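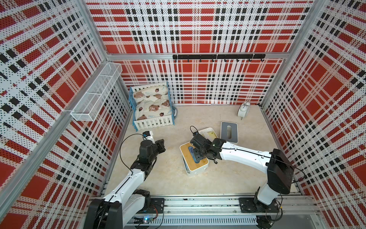 Is the Calta open day in Brodville worth the drive with a bored 12-year-old?

Posted by sivmont_mom2

We're in Sivmont, so it's 40 miles each way, and my kid is robot crazy this year. I've seen the flyer for the open day but it says next to nothing. Is there a real demonstration or is it posters and free pens? Can you get close? Also he has zero patience for lectures (neither do I). Any tips on when to show up would be great, thanks!

plaidpants
Updated 17 July 2020

We went to the one in December and I'd say go! It's in the Ní Mhurchú building, in the back past the lobby, and the part you want is the two-arm station. Skip the welcome talk. We sat through it and it was mostly the history of the company with a lot of slides.

The station is a square pen with these loud red and black plaid walls and a pair of white arms bolted along the front. I was expecting car parts or something, and they had household stuff in there! Tissue box, alarm clock, a toy bed with teddy bears on the bedding. My daughter wanted to take the bed home.

Each arm has its own little camera up by the gripper, and that was the part she liked best. You get a totally different idea of the job from down there.
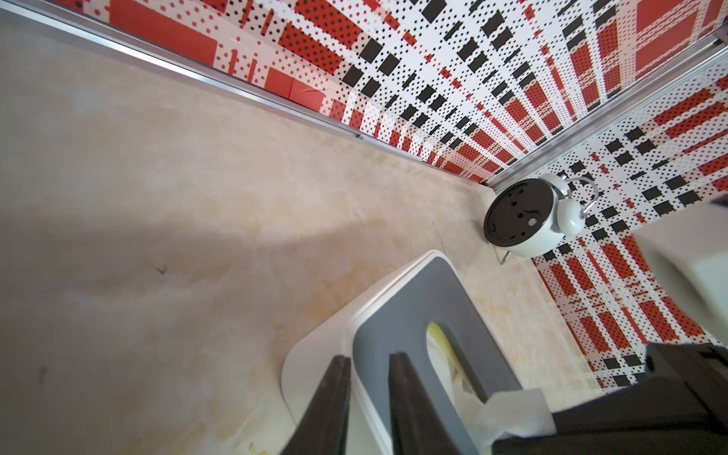

Gripper fingers at work, with the alarm clock back in the corner

If your son is the type who asks questions, get him to stand near the front and just ask. The staff were happy to talk, and they answered her directly instead of talking over her head to me. She wanted to know why it goes so slow and got a proper answer - something about the person in charge of the run choosing the speed - which she has repeated to everyone in the family.

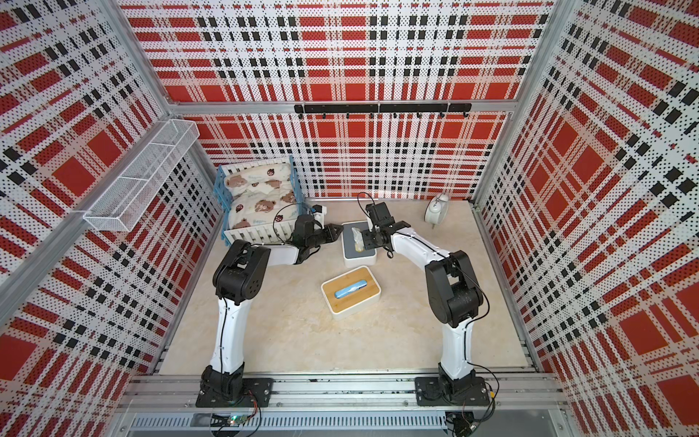 I'd plan on an hour at that station alone, then a quick loop through the rest. The hallway displays were kind of thin. Bring a snack, the only food was a vending machine and it didn't take cards.

gearhead599

It's ok. Parking is bad, use the lot on the far side.

tworiversdad

Agree with plaidpants on skipping the talk. One thing to add, get there when the doors open. The sign-in sheet was up to 265 when we left and by then you were looking at the backs of people's heads. My two got bored waiting in line but perked up once they could see the arms. There's no gift shop, so warn him about that in the car.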